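Review: Susora Picnic Play Set with Plush Beaver
11 October 2024

I bought this set in May for my niece's third birthday, and by the end of the afternoon I wanted one for our house. My own kids are two and five. They agree on almost nothing, but they both love serving lunch to a stuffed animal, so I ordered a second set that same night and we've been eating pretend rolls ever since!

Susora sells it as a starter set. You get a mug, a plate, some play food and a pink plush beaver who is supposed to be the guest (or the chef, depending on who's running things). Mine came to 26 dollars before shipping, and the box showed up in six days. Colors seem to vary, and I didn't get to choose. I'm very happy with the ones we got, all soft and a little faded-looking, like after-dinner mints.

Let me start with the beaver, because he's the whole reason to buy it. He's pink all over with a fluffy white patch on his body, and he has a round red nose and two front teeth showing in a big open smile. The teeth are what sold me. So many plush toys at this price have a flat printed face, and this one has real personality. My five-year-old named him Biscuit within a minute. He's been through the washing machine four times on cold, inside a pillowcase, and air dried on the rack. The white fluff clumped a bit after the first wash and I fixed it with an old toothbrush. The eyes are small and black like buttons, and I tug on them now and then -- still tight -- but with a baby in the house I'd keep checking. 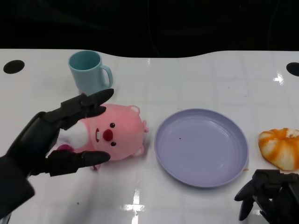

The pink beaver at the table with the blue mug, the lavender plate and a swirly roll.

The dishes are better than I expected too. The plate is lavender plastic, round and shallow with a raised rim, and that little rim matters more than you'd think when a two-year-old is carrying it across the living room with a roll on top. We've used ours for real crackers plenty of times. It goes on the top rack of the dishwasher and hasn't warped. The mug is light blue with a handle my younger one can get her whole fist through. It doubles as a bath cup and a rinse cup for paintbrushes, though I did have to scrub a ring of green out of it last week.

As for the food, the twisty roll is the favorite by a mile. It's orange and cream in a spiral, and it looks enough like a real pastry that my husband reached for it one morning before coffee. It's light and doesn't hurt when thrown (tested on me). One thing I'd change is the amount of food. Once the beaver has had his roll, lunch is pretty much over, and we ended up filling in with pieces from an older Ritier bakery box. They mix together fine, although the Ritier pieces are heavier and a bit larger, so the plate gets crowded fast.

I did look at the Inora tea set first. It's lovely, and if you want saucers and a teapot you should go for that one. But it was 40 dollars when I looked and it has no stuffed animal, and in our house the guest is the fun part. A tea party without somebody to feed lasts maybe five minutes here. With Biscuit at the table I can unload the dishwasher and fold a load of towels before anyone needs me.

Small complaints: the box is flimsy and ripped on day two, so plan on a bin or a drawstring bag. The care tag on the beaver is long and scratchy and I cut it off (take a picture of it first, I didn't). And there are no spare pieces for sale that I could find, so if your roll goes under the porch, it's gone.

Would I buy it again? I already did, and there's a third one in my closet for a friend's little boy who turns two next month.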